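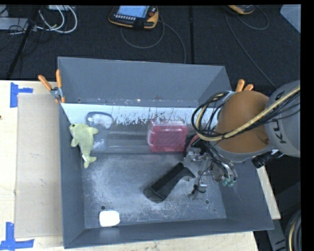

Gray sloped-wall bin with rear ledge, on the bench. Clamps and contents not included.

Skaline Sloped Bin, gray

Sold by Bulleck. Reviewed for the shop by Brigitta Bachmann.

I don't trust a plastic bin that comes with a product story. The maker's sheet for this one runs to two pages and uses the word "solution" nine times. It is a gray bin. The inner walls slope in toward the floor, and that is the only part of the design I was curious about, so most of what follows is about the walls and the floor.

What the slope does
Small parts slide down to the middle. With straight walls they collect in the corners and you dig for them with a fingernail. The sheet says the slope "guides every item to center." It doesn't guide every item. Anything long or soft will prop itself against the side and stay there, like the green stuffed dolphin in the photo. Blocks and bars sit flat enough. If you plan to keep cables in it, buy something else.

The floor
Pale dust shows up on this gray, and there's no getting away from it. The middle and the front get the worst of it, as you can tell from ours. The sheet calls the finish "low-mark." I would call it gray. A damp cloth takes care of most of it, a dry one just moves it along. We sell a darker version, the Brareo, and I expect it shows dust even more.

The rim
It takes a spring clamp. We have two orange-handled ones on the back left corner, and you can fit them close together. I would not lift a full bin by anything clamped to it, whatever the sheet says about "rim strength," a phrase it never backs up with a number.

The ledge
People ask about the white board across the back. It is not part of the bin and does not come in the box. Any flat board of the right length will do. It's handy for lidded containers you want within reach but out of the main space. White was a poor choice on our part – every gray smudge stays visible. Khaemba makes a ready-cut ledge for 30 dollars, and I can't see what you get for the money that a scrap of shelving wouldn't give you.

On a table
The base has no feet and no grip. On a smooth wooden top I like a sheet of cardboard under part of it, and blue painter's tape on the table if the bin has to go back to the same spot each time. Neither one costs much. The maker sells a non-slip mat as an accessory. I haven't tried it and am in no hurry to.

Details
Item number: 315
Color: gray
Lid: none, and none planned
In the box: one bin, one sheet of claims
Returns: 90 days, unused, with the label still on
Price: $51

Worth it?
At 51 dollars, only if you want the sloped walls. A straight-sided bin costs less and holds more for its size. Orders placed on a Sunday go out the next working day.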